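Plateaux en érable et jeux de formes : questions fréquentes

Cette page regroupe les questions reçues par l'atelier Alley sur les plateaux d'activité en érable et les blocs de tri en plastique. Les références de commande se trouvent sur la fiche de chaque produit. Dernière révision : août.

Choix du plateau

Quelle essence est utilisée ?
De l'érable massif, en lames collées chant sur chant. Le grain est fin et la surface reste claire, ce qui facilite le repérage des pièces colorées. Les joints de collage sont visibles sous forme de lignes droites parallèles. Leur présence ne constitue pas un défaut et ne donne pas lieu à échange, sauf si un ongle accroche au passage du joint.

Les stries et les veines brunâtres sont-elles normales ?
Oui. L'érable présente des ondulations du fil et des marques minérales de teinte variable. Aucun tri n'est effectué sur ce critère. Deux plateaux d'une même commande peuvent différer sensiblement.

Quelles sont les dimensions disponibles ?
Le modèle courant mesure 445 mm sur 313 mm. Il n'existe pas de découpe sur mesure. Pour un plateau plus grand, il faut juxtaposer deux modèles courants ; les chants sont dressés d'équerre et se touchent sans jour notable.

Le plateau est-il livré fini ou brut ?
Poncé, non verni. Une couche d'huile pour contact alimentaire peut être appliquée par l'utilisateur. Laisser durcir selon les indications du fabricant de l'huile avant de poser des pièces en plastique, faute de quoi elles marquent la surface.

Entretien

Comment nettoyer le bois ?
Chiffon humide bien essoré, savon neutre, séchage à la verticale. Ne pas immerger. Ne pas utiliser de lingettes alcoolisées sur un plateau huilé : elles laissent des auréoles mates.

Le plateau s'est légèrement cintré. Que faire ?
Le cintrage provient d'un écart d'humidité entre les deux faces. Poser le plateau face bombée vers le haut sur une surface plane ventilée, sans charge, pendant 6 jours. Si la flèche persiste, retourner le plateau et recommencer. Ne pas chauffer.

Peut-on reponcer ?
Oui, au grain 180 puis 240, dans le sens du fil. Dépoussiérer avant de huiler.

Comment nettoyer les blocs ?
Eau tiède et savon, brosse souple pour les faces striées. Les cylindres à dessus légèrement texturé retiennent les résidus de pâte à modeler ; un trempage préalable suffit en général. Le lave-vaisselle est déconseillé pour toutes les références, y compris Trisetti.

Blocs et formes

Quelles formes conviennent pour débuter ?
Les formes à symétrie élevée. Le cylindre entre dans son ouverture quelle que soit sa rotation autour de l'axe. L'étoile à cinq branches n'admet que cinq orientations par face. Le cœur n'en admet qu'une par face et se place donc en fin de progression.

Peut-on mélanger des blocs de marques différentes ?
Sur le plateau, sans restriction. Dans une boîte à formes, non. Les gabarits Trisetti et Rostami diffèrent sur l'étoile et sur le cœur, et une pièce forcée peut fendre le couvercle. Le cylindre Rostami passe dans le couvercle Trisetti, mais avec un jeu important.

Il me manque une pièce. Est-elle vendue seule ?
Les blocs sont vendus à l'unité sous la référence 3492, en précisant forme et couleur. La teinte peut varier d'un lot à l'autre, en particulier pour le jaune.

Faut-il trier par couleur ou par forme ?
Un seul critère à la fois. Lorsqu'un lot comporte un cylindre vert et une étoile verte, la consigne « mets ensemble ce qui va ensemble » est ambiguë. Énoncer le critère, ou commencer avec des pièces qui ne partagent ni couleur ni forme.

Installation et disposition

Sur quel support poser le plateau ?
Toute surface plane et rigide. Un panneau perforé posé à plat convient, à condition que ses bords ne soient pas relevés. Les perforations permettent d'ajouter des butées autour du plateau. Avec les butées Niltik, prévoir un jeu latéral : le bois travaille en largeur, presque pas en longueur.

Le plateau glisse. Quels patins choisir ?
Des patins en silicone de faible épaisseur, un à chaque angle. Éviter les patins en feutre sur un panneau perforé, qui accrochent au bord des trous et se décollent.

Comment disposer les blocs avant l'activité ?
Deux groupes séparés par un espace libre, du même côté du plateau. Le reste de la surface sert à déplacer et à aligner les pièces. Les formes en prisme se posent à plat, contour lisible du dessus ; le cœur peut aussi être dressé sur chant, ce qui demande une pièce stable et un bois parfaitement plan. 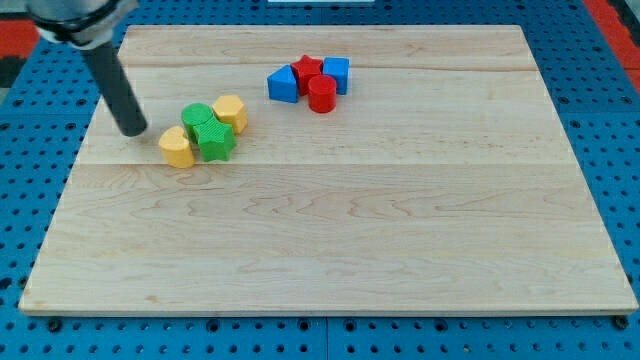 Sur un point, une lectrice n'est pas d'accord : elle estime que deux groupes de quatre, c'est déjà trop pour un enfant qui découvre les formes, et qu'il se met à empiler au lieu de comparer. Elle ne sort que le cylindre et l'étoile, puis ajoute le cœur lorsque les deux premiers sont reconnus sans hésitation. Elle signale aussi que les pièces accolées sont difficiles à saisir pour de petites mains et laisse la largeur d'un doigt entre elles.

Cette variante est compatible avec le plateau courant. L'espacement est recommandé pour les étoiles, dont les branches gênent la prise des pièces voisines.

Commande et retours

Les blocs sont-ils inclus avec le plateau ?
Non. Plateau, blocs et butées sont des articles distincts.

Un plateau huilé peut-il être retourné ?
Non. Seuls les plateaux bruts et sans trace d'usage sont repris, dans leur emballage d'origine.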